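Shared Kitchen at Prillside: Frequently Asked Questions

Last updated in April. If your question is not on this page, please write to Struan Galbraith at the front desk.

Who can use the kitchen?

Everybody who has a desk or a studio at Prillside. Your guests may use it also, but please stay with them and show them where the things go back.

What are the opening hours?

The kitchen is open from 7 a.m. until 9 p.m. The cleaning company, Herath, comes after closing, so please take your food and your bags with you before this time.

Where do I put my dirty cup?

Wash it and take it back to your desk, or put it in the cupboard if it is one of the house cups. Please do not leave it in the sink "for later". Paper cups go in the trash, and you should empty the rest of the coffee first.

May I leave dishes to soak?

For 2 hours at most, and only in your own pot, with your name on a piece of tape. The sink is shared by 70 people and a soaking pan takes a big part of it. After this time Herath may move the pan to the shelf near the door.

How do I clean the sink after I use it?

Take out the food pieces first. Then wipe the walls and the bottom with the sponge and a little dish soap, rinse, and dry with a cloth. The water in this building is hard, and it leaves marks on the steel when it dries by itself. Please do not use steel wool or powder cleaner, they scratch the brushed surface and we cannot repair it.
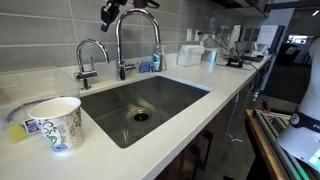

How often is the sponge changed?

Herath puts out a new one two times every week. If it smells bad before this, throw it away and take a new one from the drawer under the microwave.

The drain is slow. What should I do?

Lift the stopper and look if there is rice or coffee grounds under it. If it is still slow, tell the front desk. Do not pour chemical drain opener, also not a small amount.

Can I pour cooking oil in the sink?

No. Let it cool, put it in a closed jar and throw it in the trash.

Can I keep my things on the counter?

Only while you are working there. Boxes and cans with dry food should have a name on them. Things without a name go to the Elter shelf in the hallway (it is called like this after the Elter room next to it) and stay there until the end of the month.

Can I book the kitchen for a lunch?

Yes, for groups up to 50 people. The price is $200 for half a day and includes final cleaning. For bigger groups please ask for the Provcombe hall.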